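3.2 Transit damage to seedling trays

Damage in transit was recorded at the Durkgate depot between March and May. Of the 158 consignments checked, 18 arrived with at least one cracked corner. Most of these had travelled on the Mitusmont road, where the loads are changed over twice. Trays packed with foam blocks at the edges were counted separately from those packed in paper.

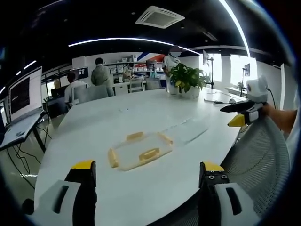
Figure 2. Clear plastic tray with foam blocks along its edges.

Paper packing gave mixed results. It held up well on short journeys but settled on longer ones, and 7 of the cracked consignments had been packed this way. Growers at Umus preferred paper all the same - it is cheap and can go on the compost heap. Breakage by season is taken up in the next section, together with the returns from the Gallegos nursery.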